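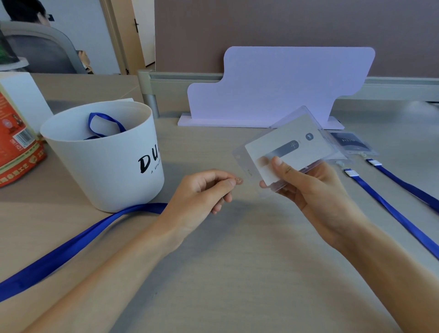 Clear badge holders and blue lanyards on a desk at the Sestico office.

Sestico brings new badges to all desks in Sollden

July 10, 2025 – The office of Sestico in Sollden has changed to a new type of staff badge. Every person who has a desk in the building now receives a printed card in a clear holder, worn on a blue lanyard. The old badges, which were clipped to the shirt or to the belt, can still be used until the end of the month, and after this they will not be accepted at the front desk.

The order was for 86 sets. Of these, 83 are for people who work in Sollden every week, and the others stay with reception as spares. The sets came in separate parts, so the putting together is done in the office, at a normal desk between other work.

"I thought first that we will open the box and give them out the same afternoon," said Saqib Ghumman, who is responsible for office services. "But a holder is one thing, a strap is another thing, and the small parts at the end of the strap are a third thing. Somebody must sit down with them."

The question of new badges was first discussed in May, after the meeting rooms on the second floor were opened to guests from the other companies in the building. Reception had difficulty to see from a distance who was staff and who was visiting. The old badge was small, and with a jacket over it, it disappeared. Several colleagues also complained that the clip made marks in thin clothes, and a few had simply stopped wearing the badge and kept it in a bag.

A lanyard was the cheapest answer. The facilities team asked for samples from two suppliers and wore them for one week. The first sample had a stiff, narrow cord which was not comfortable on the neck. The second, from Afridi, was a flat ribbon with a soft surface, and this is the one that was chosen. Blue won over gray after a short vote by e-mail. Not everybody is happy with the color, but it is easy to recognize across a lobby, and this was the main purpose.

The holders were a longer discussion. Some people asked for a soft wallet with space behind the card for a transit pass. The team decided against it, for the reason that the door readers in Sollden do not like two cards so close to each other. In the test week, doors on the parking level stayed closed for people who had both cards in one pocket. A clear holder with room for one card was the safer choice. Colleagues who want to carry a transit pass are asked to keep it somewhere else, for example in the phone case.

Putting one badge together is not difficult, but it asks for some patience. The card goes into the holder first, and it should sit flat before anything else is attached. If the card is pushed in at an angle, the corner bends and the plastic keeps a small wave. Then comes the strap with its fitting. Mr. Ghumman recommends to lay the strap out on the desk before attaching it, and to follow it with the finger from one end to the other. A ribbon that has one turn in it will look fine on the desk, but on the person the card will hang with its back side to the front the whole day.
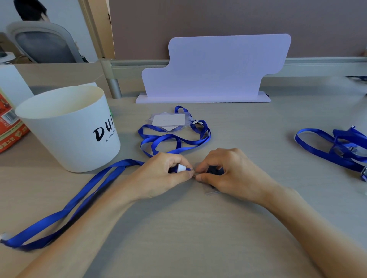
The ribbons are smooth, and they slide into each other very quickly when several of them lie on the same surface. In the first hour the team lost more time with loosening straps than with the cards. Since then the finished ones are moved to one side with the strap folded, and only one unfinished strap is taken at a time. It sounds slow, but the work goes better in this way.

For the small parts it is good to have short nails, or good eyes, or both. A few of them fell on the carpet in the first days and had to be searched for with a phone light. A tray was promised for the next round.

When the badges are ready, they go to the team leads, who hand them over in person and take a signature. This part is new. Before, a badge was left on the keyboard, and there were cases where it was lost before the owner had come back from lunch. Now the name is checked against the list and the card is tested once on the nearest door. If the door does not open, the badge goes back the same day and is replaced from the spares.

The third and fourth floors already have theirs. The second floor should follow before the weekend, together with the small group that sits next to the kitchen and belongs to no floor in the list. People who are on vacation will find a note on their desk and can collect the badge at reception between nine and four.

Some simple rules come with the new badge. It should be worn in front and outside the jacket when a person is in the lobby, the corridors or the meeting rooms. At the own desk it can be taken off. In the workshop on the ground floor the lanyard must be taken off, without exception, and the badge goes into a chest pocket or into the rack beside the workshop door. This rule was asked for by the workshop itself, where a strap hanging near a drill is not welcome. Stickers on the holder are allowed on the back side only – the front must stay free for the card.

Visitors are not part of this round. They will continue to receive a paper sticker at the front desk. A separate visitor badge with a strap in another color was discussed, but the budget for this year does not include it. Mr. Ghumman said that he would like to come back to the idea in the autumn, when it is known how many guests the meeting rooms really bring.

The smaller office in Sanley is waiting to see how it goes. There the staff still use the clip badges, and colleagues who travel between both places have asked which one they should wear. The answer for the moment is that the new card opens the doors in Sanley too, as the system behind it is the same. Only the outside has changed. A second order for Sanley could be placed after the summer, if the ribbons in Sollden keep their color and the fittings hold.

The fittings are the part which the team watches most. On one of the samples the hook opened by itself when the wearer bent down, and the card was found later under a printer. The supplier has since sent a different type. Anybody who sees that the fitting on the badge is loose, or that the plastic has a crack near the hole, is asked to bring it to reception and not to repair it with tape. Tape over the card can make it hard to read, and the glue stays on the holder.

Old badges should be returned in the gray mail slot next to the elevators. The cards inside will be destroyed, and the clips will be offered to anybody who has a use for them. Mr. Ghumman has received one request until now, from a colleague in accounting who closes coffee bags with them.

Questions about a wrong name, a wrong department or an old photograph in the system should go to office services before the badge is printed, if this is still possible. Roughly 4 cards had to be printed again in the first week, mostly for spelling. For people whose family name has changed since they joined, the team needs a short message with the name exactly as it should be written, including accents and hyphens. A new print takes one working day, and the wrong card must be given back when the correct one is collected.

Sestico Office News | Contact: office services, ground floor, Sollden | © 2025 Sestico. All rights reserved. | Back to top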